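okay so a few of you asked how the no-phone-in-the-evening thing is going, and I have opinions now, so this is going to be a thread. get a snack

background: in October I hit a wall with screens. I was reading recipes on my phone, reading novels on my phone, reading about how bad phones are on my phone. so I decided to write letters. real ones, stamps, the whole deal

first letter went to Cinzia Farina, who I shared an apartment with for two years in my twenties and had since reduced to liking each other's vacation photos. I wrote her four pages. FOUR. I have not said four pages of anything to anyone in ages

things I had forgotten about handwriting: your hand hurts. like really hurts, right in the meat under the thumb. also you can't fix a sentence once you're in it, you just have to keep driving until you find an exit

also I spell "necessary" differently every time and apparently my phone has been covering for me for ten years

she wrote back!!! it took forever and I checked the mailbox like a golden retriever. her letter opened with "well, this is a strange thing to get" and then she told me about her mom's house, and the neighbor who feeds everyone's cats, and a job she quit that I didn't even know she had

I read it standing up in the hallway with my coat on. then I read it again at the table with dinner, which I never do with a text

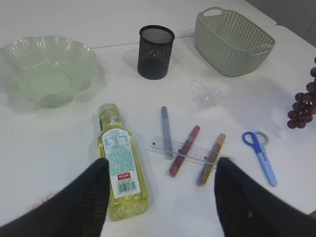 anyway, paper. I went down a hole on paper. the cheap stuff from the grocery store bleeds through so badly that the back of the page looks like a ransom note in a mirror. I ended up with a pad from Clellar, which is a little more than I wanted to pay, but the ink sits on top nicely and it tears off clean

pens: I tried the Hakico everyone in the stationery corner of this site is in love with and I'm sorry, it skips. maybe mine's a dud. maybe I hold it wrong (I do hold it wrong, I've been told since second grade). I'm back to a plain ballpoint and very happy

the best surprise was my aunt. she heard through the family that I was Writing Letters and mailed me a shoebox of hers. the oldest one is from 1978 and it's my grandmother complaining about a bus. two full sides about one bus. I loved every word

she also signs off "must run, potatoes" and I have stolen this and you can't stop me

what surprised me about the old ones is how boring they are allowed to be. weather, what they ate, who had a cold, somebody's new curtains. I think I'd been saving up for Big News before getting in touch with people and then never getting in touch with people

so my rule now is no waiting for news. if I have a stamp and a cup of tea, the letter goes. last one was mostly about soup
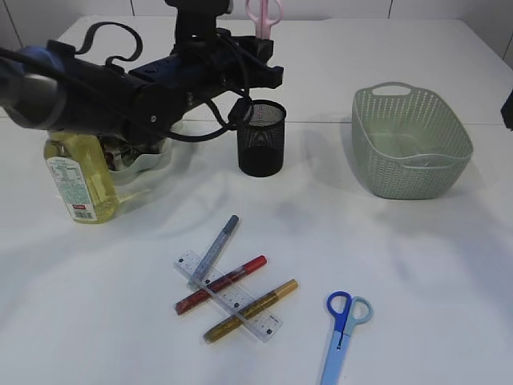 white table, pink scissors

a few practical things for whoever wants to try this, because my replies are full of the same questions

how long: I stop at 40 minutes even if I'm mid-rant. otherwise it turns into homework and I start avoiding it. you can always write "more soon" and then you kind of have to do more soon, which is how I'm on my third letter to my cousin

when: right after dinner, phone in the bedroom. I tried mornings and all my letters came out sounding like a landlord wrote them

who: start with somebody who already likes you. do NOT start with the friend you fell out with, I drafted that one and it was nearly 3000 words and it's in a drawer where it belongs

do people write back: about half of mine have. a couple called me up to talk about it, which I'm counting. my brother texted "got ur letter" and that's all I'm ever getting out of him, I've made my peace

and no, I don't keep copies, somebody asked. I did think about it! but then I'd be writing for the copy. I forget what I've told people and tell them again, and so far they've been polite

ok that's the thread, it's past nine and my phone is supposed to be in the other room. if you want a letter and I know you in real life, send me your address. must run, potatoes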